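Folding on the table

I sorted through my T-shirts in September, mostly to find out how many I could get rid of. The dresser has three drawers and the bottom one had stopped closing. I have lived with that for longer than I should have.

For years I folded on the bed, and the mattress gives too much for it. The wooden table is the right height and I can spread a shirt out flat. I bought it secondhand for 65 dollars, and the grain is wavy enough that I sometimes use a line in it to keep a hem straight.
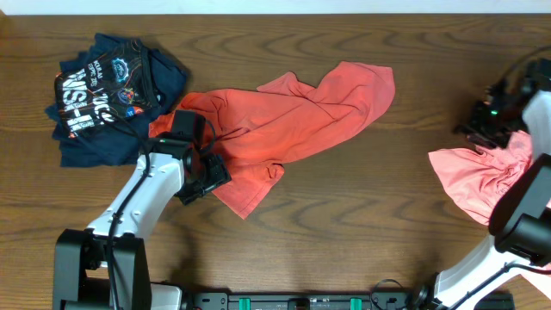 Shirts with a big print on the front are harder than plain ones. The printed part is stiff and wants to crease in its own place - I fold around it now and put up with an uneven rectangle. Plain shirts go in thirds, then in half, and stand up on edge in the drawer. I tried rolling them once and they took up the same amount of room.

A lot of mine are giveaways. I have one from Vondau and two from Lavard that I only wear for painting, so those went into a bag with the rags. The Prollov one stays because it still fits and the collar hasn't gone.

It took almost 3 hours with a break for lunch. The bottom drawer closes again, though I have to push the left side. Socks are next, and I haven't decided whether to match them or buy all new ones in gray.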